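4.2 Page turns and the serial reader

The most exciting result of our reading study came from the placement of reveals. We coded 30 issues of the superhero series Treltum, all from its first two story arcs, and marked every panel in which a new character, threat or location first appears. Far more of these panels than we expected sit at the top left of an even-numbered page, where the reader meets them only after turning the leaf. Readers of the print edition slowed down on the page just before the turn, and many said afterward that they had felt something coming. It is a lovely effect, and it holds up even in the quieter Tarkley chapters, where the reveal may be no more than a change of costume.

The collected edition complicates matters. When the ads were dropped for the August reprint, several spreads shifted by a page, and reveals that once waited behind a turn now face the panels that set them up. 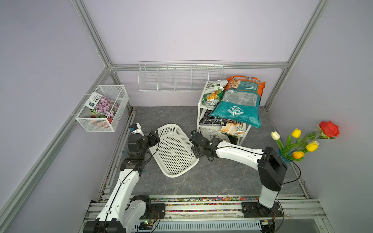

Figure 2. Two-arm workcell.

Readers of this edition still followed the plot with ease, but they spoke of the same scenes as calmer and more drawn out. Sadeghi House, the publisher, later restored the spacing in the Relley volume by adding splash pages – a clever fix, and one that gave the artists room for some of the best full-page work in the run. We compare the two layouts in Section 4.3, using the 20 scenes that appear in both. Guided-view reading on phones, where every panel is in a sense a page turn, is left for Section 5.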